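件名: Re: [deck-ml] ウッドデッキの洗浄、高圧でやっていいですか
読了時間: 7分

現場の合間なので手短に。変換おかしいところあったらすみません。

> はじめまして。先月から登録しています。外まわりの清掃を始めたばかりで、
> これまでは玄関ポーチと網戸、窓くらいしか受けていませんでした。
> 今度、既存のお客様からウッドデッキの洗浄を頼まれまして、
> 材は杉か何か、やわらかそうな木です。築13年、塗装はほぼ残っていません。
> 日陰側がぬるぬるで、雨のあとは滑って怖いとのこと。
>
> 手持ちは Bakport の高圧機と、床用のデッキブラシです。
> 高圧でさっと流して終わりにしていいものでしょうか。
> 洗剤は Awan を勧められたのですが、木に使ったことがありません。
> あと、料金の出し方も迷っています。平米でいいのか、一式なのか。
> 塗装も頼まれそうです。ご経験のある方、教えてください。

杉の築13年で塗装なし、となると高圧は最後の手段だと思ってください。落ちますよ、もちろん。落ちるけど木も一緒に持っていかれる。やわらかい夏目のところだけ削れて、冬目がすじになって残る。お客さんが裸足で出たらトゲ。自分も最初の年にこれやって、サンダーがけ丸一日サービスしました。二度とやりたくない。

順番としてはこんな感じ。

まず乾いたまま掃く。板の隙間の落ち葉とか土とか、細いヘラで全部出す。ここ飛ばす人多いけど、濡らしてからだと泥になって隙間の奥に詰まるので倍かかる。根太の上に溜まってるやつが腐れの元なので、出せるだけ出す。

で、散水。ホースで十分。木に水を含ませてから洗剤のせないと、乾いた木が原液に近いのを吸ってムラになる。まわりの植木にも先に水かけておく。芝があるならたっぷり。
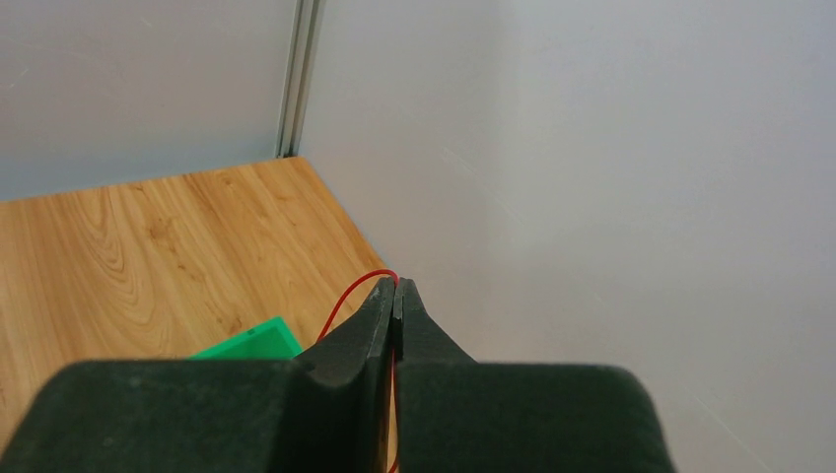

そのあと洗剤、ブラシは木目に沿って。横にこすらない。毛は化繊の中くらいの硬さで、ワイヤーは論外です。抜けた針が木に残って、次の雨で点々と錆が出ます。しかも出るのは引き渡したあと。

Awan は自分も使ってます。ただあれは薄め方しだい。濃くすると早いんだけど木が毛羽立つし、黄色っぽく焼けたみたいになることがある。ラベルの一番薄いほうから始めて、目立たないところ(階段の裏とか室外機のうしろとか)で試してください。乾いてからもう一回見る。濡れてるときはどの木もきれいに見えるので、濡れてる状態でお客さんにOKもらっちゃだめ。

塩素系を勧める人もいるけど、自分は木にはほぼ使わない。緑のぬるぬるは確かに早い。でも色が抜けすぎて部分的に白っぽくなるのと、ビスまわりが心配。使うなら短時間で、すすぎをしつこいくらい。酸性のものとは絶対に続けて使わないこと、同じ日に同じバケツとかもなし。車に一緒に積むときもふたの締まりを確認しすてください。

高圧をどうしても使うなら、扇のノズルで圧を一番下まで落として、先端は板から離して、止めないで木目方向に流す。回転ノズルは車にしまっておく。Bakport のは下げたつもりでも下がりきってない個体があったので、いらない端材で試してから。

あとビス。築年数からして浮いてるのが絶対あります。洗う前に端から足で踏んで歩いて、沈む板、鳴る板にマスキングテープ貼っておく。貼ったのをお客さんと一緒に見る。洗ったあとに「ここ前から柔らかかった?」って話になるとほんとにつらい。腐れてる板は洗浄の対象外、と見積に書いておくといいです。自分は書いてなくて一枚自腹で替えたことあります。 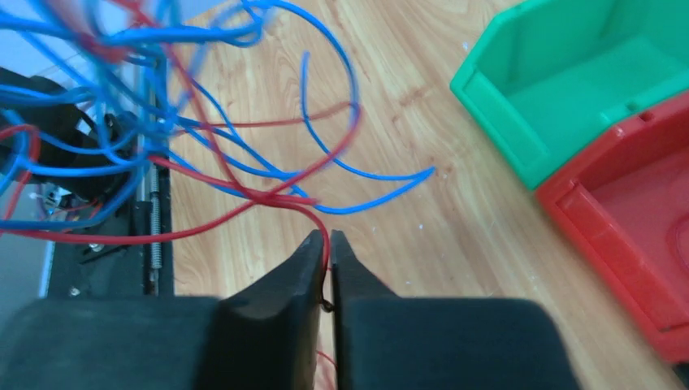
灰色になったデッキに、そのまま塗料を塗っても大丈夫ですか?

先に灰色の層を落として、しっかり乾かしてからにしてください。灰色のところは日に焼けて弱った繊維なので、上に塗っても繊維ごと剥がれてきます。

乾燥は夏でも中二日は見ます。梅雨どきは受けない。June の予約は全部後ろにずらしてもらってます(予約表が英語表示なもので、すいません)。表面さらさらでも板の裏と根太の当たるところは湿ってるので、含水計があれば使う。ないなら日を空ける。焦って塗ると秋に膨れます。

塗料は浸透タイプを自分は推します。膜になるやつは最初の見栄えはいいけど、はがれ始めたら次の人が泣く。次の人っていうのはたいてい自分です。一回目は薄く、吸い込まなかった分は必ず拭き取る。木口は多めに。拭いたウエスは水に浸けて捨てる。油性だと丸めて置いとくと勝手に熱もって燃えることがあるので、これだけは守ってください。

料金。平米で出すのはいいけど、平米だけで出すと手すりで死にます。格子の手すりは床と同じか、それ以上に時間くう。うちは床が平米単価、手すりと階段は別に拾って、最低料金を決めてます。試し洗いのあとに本見積、って流れにしておくと揉めない。前に図面だけ見て床77平米の一式で出した現場、行ってみたら三方ぐるっと格子手すりで、完全に赤字でした。お店のテラスだったので夜しか入れないし。

塗装は洗浄と別の行にする。天気で日がずれたときに、洗浄分だけ先に請求できるので。

写真は作業前をとにかく多めに撮る。Fotik で日付と現場名つけて入れておくと、あとで探すの楽です。自分は前の現場の分で111枚撮ってて、多すぎって言われたけど、窓の下のキズが元からあったやつだと分かって助かった。サッシ、外壁、室外機の下。このへんは洗剤が飛ぶので必ず撮る。

養生の話忘れてた。外壁の下のほうはマスカーで。サッシのアルミはアルカリで白く曇るので、飛んだらすぐ水。曇ったのは戻らないと思ったほうがいい。デッキ下の土に洗剤落ちるのも先に説明しておく。下にメダカの鉢がある家とか、ほんとにあるので、動かしてもらってください。

それと近所。朝は9時前に音出さない。日曜はやらない。ブラシだけならまあ静かだけど、泥はねが隣の車に行ったことがあって、そのときは菓子折り持って謝りに行きました。風の強い日は延期でいいです。

ひとりで不安だったら、Hirari さんが外部の応援も受けてくれるはずなので聞いてみては。手すりだけ手伝ってもらうとか。単価は直接きいてください、うちが頼んだのはだいぶ前なので今いくらか知りません。

試し洗いしたら材の感じと、どのくらいの濃さで落ちたか、ここに流してもらえると助かります。杉じゃなくて米杉とかSPFの可能性もあるし、そうなるとまた話が少し違う。節の出かたと、端っこの切り口を見れば見当つくと思います。

次の現場着いたのでこのへんで。返事は夜になります。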